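Skerkstead Hive Top Feeder, 5-Quart

The Skerkstead top feeder sits directly on the uppermost hive box, under the inner cover. Bees come up through the center slot and take syrup from either side. You can refill it without opening the brood area.

It is sold ready to use. The tray is one molded piece with no seams to leak -- you will not need wax or sealant. The float screens lift out for cleaning.
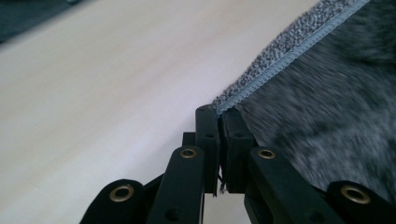
Gray rug, edge held in gripper

Fits: 10-frame Langstroth boxes. For 8-frame boxes, order the Zepeda narrow feeder instead.

Item number: 331
Capacity: 5 quarts
Ships in: 37 hours, weekends excluded
Price: $39

Set the feeder level. If the hive stand leans, the syrup pools at one end and the bees can only reach part of it. A thin shim under the low side of the stand is enough.

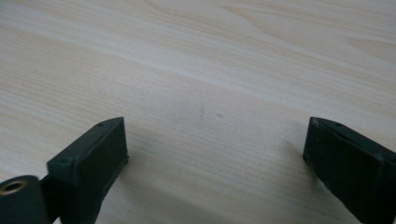
Fill to the line on the inside wall and stop there. Use 1:1 syrup in spring and 2:1 in fall. We don't recommend leaving the feeder on during a nectar flow, and it should come off before you add honey supers. In cold areas most customers take it off for winter and put it back in February if stores are low.

Wash with warm water and a soft brush. Do not use a heat gun or boiling water on the tray.

What's in the box
- Feeder tray
- Two float screens
- Center slot cover
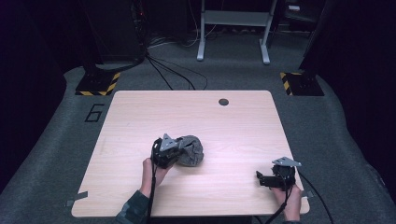
Returns and questions

Unused feeders can be returned for a full refund. Once syrup has been in the tray we can't take it back, but cracked trays are replaced free. Write to Noreen Jatoi at the order desk and include your order number. Spare screens are listed under Carketti parts.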